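Keeping the fingers honest

The hand-held grippers at Casik's Tokville site come out of their drawers at 7:30 in the morning, and for the first half hour they do no work at all. They get wiped, squeezed, looked over and squeezed again.

Casik records manipulation data for Soler, which trains the arms that will later do the same jobs on their own. The operators carry the grippers in pairs, one to a hand. Whatever the fingers do in a recording, the arm will try to copy, so a worn finger is a problem that travels.

The fingers are the part that wears. They are soft, with a fine texture on the gripping side, and the texture goes first at the tips. The crew changes them after 200 hours of use, or sooner if a thumbnail run across the surface no longer catches. A change takes two screws and a dab of thread locker. The old pair goes in a tray and the hours are written on a strip of tape -- the database has a field for it, but the tape is what people read.

Next comes the closing check. Both fingers have to meet at the tips, with the opening even on either side. If one leads the other, the linkage has slipped and the tool goes back on the bench. Casik sent 38 of them back last year, most with the same loose pivot pin. Busmont, which makes the linkage, has since changed the pin.

Markers are simpler. A scratched or lifting one is peeled off and replaced, and the new one has to sit flat with no bubble under it.

Only then does a pair get a trial run on light objects. Plastic cups are the usual choice, being thin enough to show when the grip is too hard.
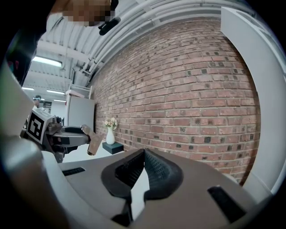 A trial is 50 grasps per hand. The operator works slowly at first and then at normal speed, and anything dropped goes in the log with the tool's number beside it. Two drops from the same tool and it is pulled for the day.

The lens gets a dry cloth between runs and nothing else. Cleaning fluid was tried in the spring and left a film that spoiled 435 recordings before it was spotted. The bottle is still on the shelf, with a line of red tape over the cap.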